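Skuseteo opens table care workshop in Narholm

November 6, 2024

NARHOLM. The small home care shop Skuseteo has started a series of workshops about the cleaning of marble-look tables and boards. The first meeting was held in the room behind the shop, and the next ones will follow until the end of the season. The course has three evenings, and up to eight people can take part in each group.

The workshops are led by Catalina Salinas, who opened the shop in September after several years of cleaning work in hotels. She told our newspaper that the same questions came to her counter again and again. People buy a table top with a marble pattern, they are very happy with it, and after a few months they see gray marks and do not know which product they should use.

"Many customers think first about the bottle," Salinas said. "I prefer that we speak first about the cloth. With a bad cloth you can make small scratches every day, and you notice them only when the sun comes in from the side."

The first evening is given completely to wiping. The participants learn how to fold a microfiber towel so that it has several clean sides, how to turn it when one side is dirty, and how hard to press. Salinas asks them to keep the hand flat and to let the cloth do the work. She also wants them to begin at the back edge of the table and to come slowly to the front, with each pass going a little over the one before.

A large table top with tan and beige veins, and lavender cloth for the wiping. 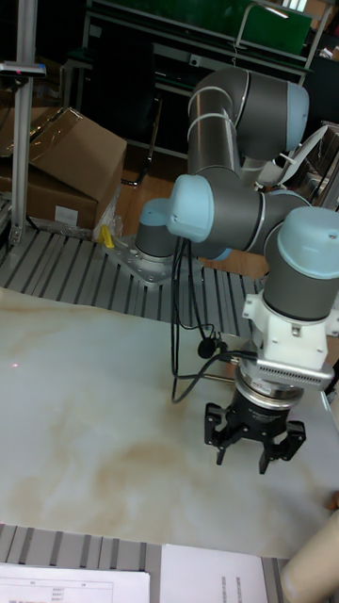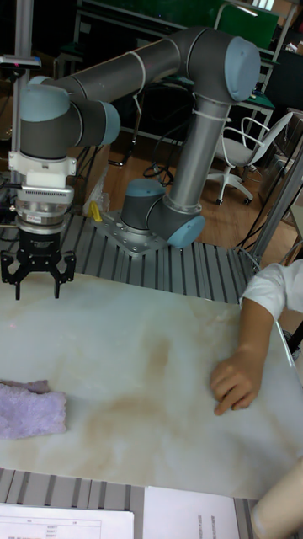
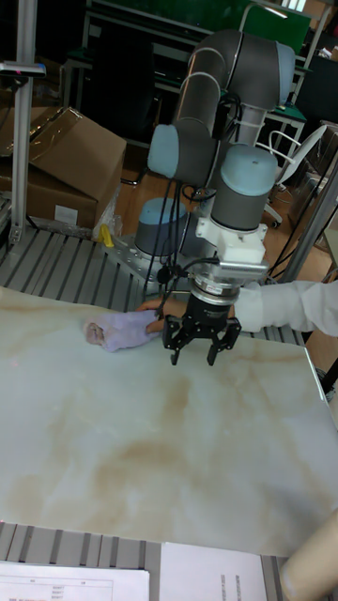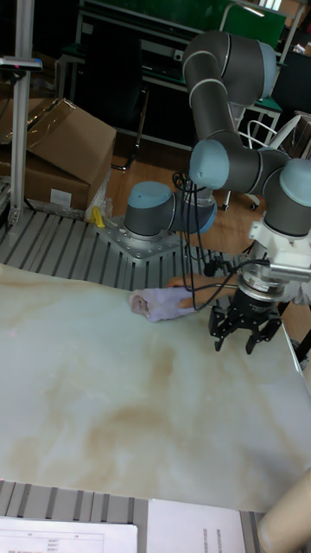 On the second evening the group will speak about stains. Coffee, red wine and turmeric are on the list, and also the glue which stays when a price label is removed. Participants may bring one small object from home, for example a tray or a cutting board, if it has a similar surface. Real marble will be treated separately, as vinegar and lemon juice can damage it. Salinas says that this is the most common mistake she hears about, and she will bring a damaged piece of stone to show what the acid does.

The third evening is for the cloths themselves. A microfiber towel should be washed without softener and at a moderate temperature, and it should not go in the machine together with cotton towels, which leave lint in it. Old cloths can still be used for shoes or for the bicycle, but they should not return to the kitchen.

The shop is in the former premises of the Farías bakery, near the bus stop on the Plimbridge side of town. The bakery closed last year and the rooms were empty during the winter. Salinas painted the walls with help from her brother and kept the old counter. The back room was formerly used for storing flour and is now the place for the courses. It has its own entrance from the yard, and this door should be used in the evening because the front of the shop is already locked.

According to Salinas, four places are still free for the next group. The price includes one towel, which the participants take home, and a printed sheet with the washing instructions. Registration is possible at the counter during opening hours or by telephone. Persons with sensitive skin are asked to bring their own gloves.

A shorter course about wooden furniture is planned for the spring, but the dates are not decided yet. Salinas would like to give it together with a furniture maker from the region and is still looking for a person who has time in the evenings. Those who are interested can leave their name on the list in the shop.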